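Die Rückkehr des Wackelkontakts

Wer seinen Toaster liebt, soll ihn reparieren. So ungefähr lautet die Botschaft, die seit ein paar Jahren von Plakaten, Podcasts und Küchenkalendern auf uns niedergeht. Ich liebe meinen Toaster nicht, aber er war teuer, und so stehe ich an einem Augustabend in einer Schlange vor dem Ladenlokal von Pakau, einer Reparaturwerkstatt, in der man selbst Hand anlegen muss. Vor mir hält ein Mann einen Mixer im Arm wie einen kranken Dackel.

Pakau wird von Geetha Gounder betrieben, gelernte Rundfunktechnikerin und Gegnerin jeder Form von Heißkleber. »Die Leute kommen mit schlechtem Gewissen und gehen mit Brandblasen«, sagt sie. Für den ersten Abend druckte sie 1000 Handzettel, gekommen sind zwei Personen. Eine davon suchte die Toilette. Inzwischen muss man sich anmelden, und das Buch am Eingang verzeichnet 2958 Geräte, darunter eine elektrische Krawattenstange, über deren Besitzer Gounder Stillschweigen bewahrt.

Der Feind heißt in diesen Räumen Schnappverschluss. Früher wurden Gehäuse verschraubt, heute rasten sie ein, und zwar endgültig. Mohandas Thevar, der mir als Tischnachbar zugeteilt ist, öffnet seit einer Stunde einen Wasserkocher. Er benutzt dafür eine alte Kreditkarte, zwei Gitarrenplektren und Wörter, die er seinen Enkeln verbietet. Als die Hülle nachgibt, fliegt eine Feder in Richtung Kaffeeküche. Wir suchen sie zu dritt, auf Knien.
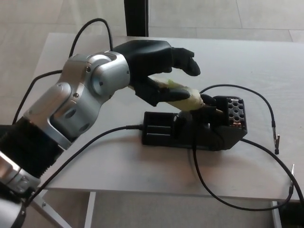
Parkposition: der Lötkolben in seinem Ständer.

Das Löten selbst ist schnell erklärt und dauert Jahre. Man erhitzt die Stelle, nicht das Zinn, lernt man von Gounder, und dann erhitzt man natürlich doch das Zinn. Meine erste Lötstelle sieht aus wie ein Kaugummi unter einer Schulbank. Die zweite auch, nur größer.

Ob sich das alles rechnet? Quentin Joly, der einen Versand für Ersatzteile namens Odano führt, lacht am Telefon ziemlich lange. Ein Heizdraht kostet bei ihm wenig, das Porto mehr, und den Arbeitslohn verschweigt man sich am besten selbst. Seine treuesten Kunden, erzählt er, reparieren Geräte, die sie gar nicht benutzen. Einer besitzt vier Eierkocher und frühstückt Müsli.

Mein Toaster hat übrigens einen neuen Draht bekommen. Er wirft das Brot jetzt mit einer Entschlossenheit aus, die ihm früher fehlte — die linke Scheibe landet meistens in der Spüle. Für den nächsten Termin stehe ich auf der Warteliste, hinter dem Mann mit dem Mixer.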